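We finally got our Family Build Night at Calloway Elementary, and wow, was it loud! I figured maybe 50 people would wander in after dinner. We had 138, counting the baby brothers and sisters (one of them slept through all of it under the coat rack).

Oksana Yatsenko's fourth graders ran the marble run station and bossed their parents around without mercy. Wajid Jadoon brought almost 1,000 craft sticks from his classroom closet, and I swept up what was left at 8:30. Alper Uysal's bridge table had a line out to the hallway, so he's getting two tables next time.

We're doing it again in November, same gym. Start saving your paper towel tubes now, please!
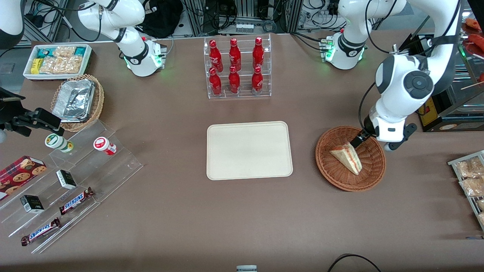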